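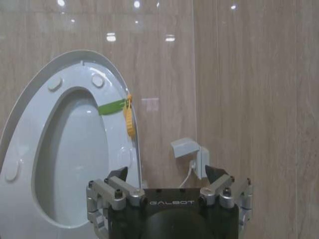 **Avis de l'atelier partagé Usard : kit logiciel Kekinov, édition d'octobre**

Le kit Kekinov permet de programmer, sans écrire de code, les trajectoires d'un bras pour l'entretien des sanitaires. L'installation a demandé 40 minutes. La notice, claire sur l'étalonnage, reste trop brève sur l'approche d'une lunette relevée. Le réglage des doigts est précis ; la reprise après un arrêt d'urgence oblige en revanche à recharger tout le programme. Les manches clairs, à extrémité arrondie, doivent être déclarés un par un.
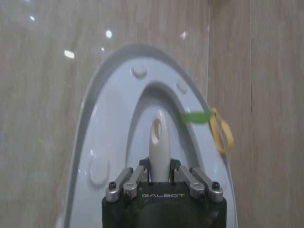 Chuensuk signale que la version 29 conserve la position après l'arrêt, à condition d'activer la sauvegarde locale avant le premier cycle.

Note attribuée : 3 sur 5.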